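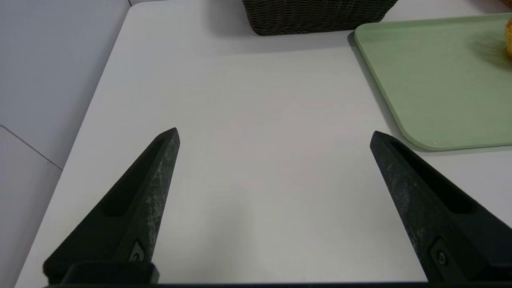 Zwischenbericht an die Stiftung Orellana
Projekt: Lesereihe und Rezensionsheft Sterimwood
Stand: 3. Januar 2025

Seit dem letzten Bericht haben wir 57 Rezensionen bekommen, davon sind 30 redigiert und für das Heft angenommen. Die meisten behandeln Romane mit zwei Zeitebenen, wie es im Antrag vereinbart war. Viele Texte erzählen zu lange die Handlung nach und sagen zu wenig über die Sprache des Buches. 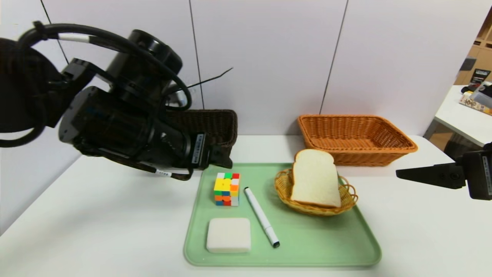
Für diese Texte haben wir einen Leitfaden von vier Seiten geschrieben, und die zweiten Fassungen sind deutlich kürzer geworden. Das Lektorat dauert trotzdem länger als geplant -- besonders bei den Beiträgen über Kriminalromane, wo das Ende nicht verraten werden soll.
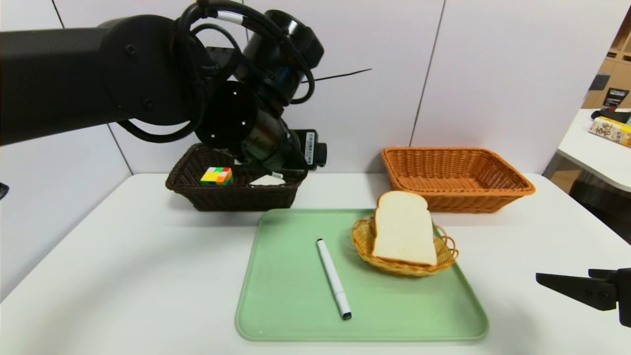
Druck und Vertrieb

Die Druckerei Skullix hat uns zwei Angebote geschickt. Wir bevorzugen das günstigere mit Fadenheftung. Das Heft soll im Mai erscheinen. Offen ist noch die Frage, ob die Buchhandlung Drondetti den Verkauf auf Kommission übernimmt. Wir haben ihr im Dezember die Probeseiten gegeben. 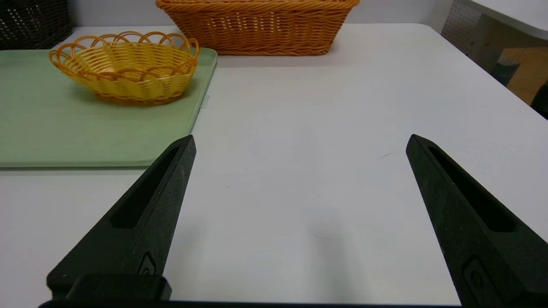
Drondetti antwortete, man nehme das Heft gern ins Regal, wünsche sich aber ein Register der besprochenen Titel und einen Preis auf dem Umschlag. Beides haben wir in den Seitenplan aufgenommen. Zusätzliche Mittel beantragen wir dafür nicht.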